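Chapter 2
Sorting and Storing Clothes Hangers
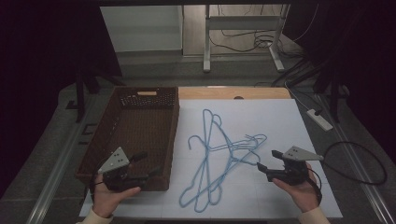 What this chapter covers

Wire hangers are among the most awkward small items in a laundry room. They weigh very little and cost very little, but a heap of them takes up far more room than it should. The hooks catch on one another, and the long bottom bars slide through the shoulders of the next hanger along. In this chapter you will learn how to separate a tangled pile, how to check each hanger before it goes back into use, and how to lay a set in a shallow basket so that it can be lifted out again in one go.

By the end of the chapter you should be able to:

- name the parts of a wire hanger
- free a hanger from a pile without bending it
- recognise damaged coating and explain why it matters
- fill an open basket with the hooks facing the same way

Words you will need

Hook: the curved top part that goes over the rail.
Neck: the twisted section just below the hook.
Shoulder: the sloping part on either side of the neck.
Bar: the straight length along the bottom.
Coating: the thin layer of coloured plastic over the wire.

2.1 Why hangers tangle

A hanger is an open shape with a hook on top. When two are dropped together, the hook of one can pass through the triangle of the other. A third hanger, such as in the pile of pale blue ones at the start of this chapter, is enough to make a proper knot. Pulling hard on a single bar tightens it, and thin wire bends easily at the neck.

Start with the hanger that lies on top. Find its hook, follow the wire down to the shoulders, and see what crosses over it. Turn the hanger until the hook is clear, then lift. Lay it flat to one side before touching the next.

A flat, pale surface is best for this work. Dark wire shows up well against it, and flakes of coating are easy to spot.

2.2 The basket

The laundry at Vesstead, which we return to on page 134, keeps its hangers in open wicker trays. A tray should be empty before you begin. Run a hand along the weave to feel for broken ends, which can snag a sleeve later on. A handle cutout in the short side makes the tray easier to pull from a shelf.

Before reading on, try Activity 31 in the workbook. You will need a few wire hangers and a shallow basket.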